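Why Are There Colors, Anyway?

A question for curious people aged eight and up, and for the grown-ups who get stuck reading this out loud

Ask a grown-up why a tomato is red and watch their face. First they look confident. Then they say, "Because it's ripe." You have now learned something about tomatoes and nothing about red.

Let's try to do better. We'll need some light, your eyes, and a bit of patience with a very old subject.
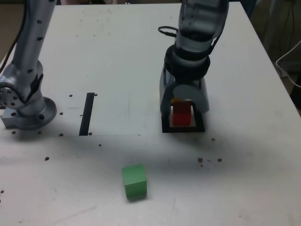
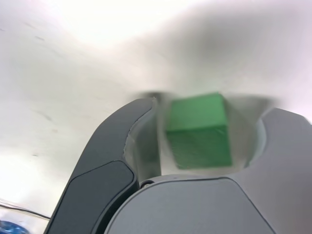
A red cube, then a green one.

Start with sunlight. It looks like no color at all, and for a long time plenty of clever people believed it was pure and plain, like water. It is a mixture. Sunlight has red in it, and orange, yellow, green, blue and violet, all traveling together and keeping quiet about it. Send it through a wedge of glass or a lot of raindrops and the colors spread out in a row. When raindrops do it, we call it a rainbow and everybody runs outside. When the edge of a fish tank does it, we call it "that thing on the wall" and go back to our cereal.

So what happens when all that mixed light lands on a tomato?

The tomato is greedy. Its skin soaks up most of the green light and most of the blue light and keeps them. It has no use for red, so the red bounces off. Some of the bounced light goes into your eye, and you say, "Red!" In other words, the color you see is the part the tomato didn't want. A leaf does the same trick with different tastes. It swallows a lot of red and blue, which it uses to make its food, and throws back more of the green.

White things are not greedy at all. A clean sheet of paper sends back nearly everything that hits it. Black things keep almost the lot, and this is why a black car seat in July feels like a frying pan on the backs of your legs.

Now for your side of the job. At the back of each eye is a thin layer that catches light, and in it are millions of tiny cells called cones. Most people have three kinds. One kind is best at catching long waves of light (the reddish end), one is best at middling waves (greenish), and one is best at short waves (bluish). Your brain compares the three reports and makes a decision. It does this all day long and has never once asked for a raise.

Some people have cones that work a little differently, so red and green can look very much alike to them. This is called color blindness, which is a silly name, as most people who have it see lots of colors. Dogs get by with two kinds of cones. They see blues and yellows quite well, and a red ball on green grass is a bit of a puzzle. If your dog runs straight past it, please be polite.

Bees see ultraviolet, a kind of light we can't see at all. Many flowers have patterns in ultraviolet that show a bee where to land. Your grandmother's plain yellow daisies may be covered in airport markings, and she has been calling them "simple."

Here is something to try. Wait until it's nearly dark and look around your bedroom with the lamp off. The shapes are still there – bed, chair, yesterday's socks – but the colors have gone gray. Cones need plenty of light. When it gets dim they more or less clock off, and other cells, called rods, take over. Rods are excellent in the dark and hopeless at color. So your red sweater at midnight isn't looking very red to anyone in the house, including the cat.

Is it still red, then, with the lights off? People have argued about that one for centuries, usually after dinner. You could say yes, as its dye would still throw back red light if there were any. You could say no, as red only happens when somebody is looking. Try it on the grown-up who told you about the ripe tomato.

Words to know
Cone: a cell in the eye that helps you see color.
Rod: a cell in the eye that helps you see in dim light.
Ultraviolet: light with waves too short for human eyes.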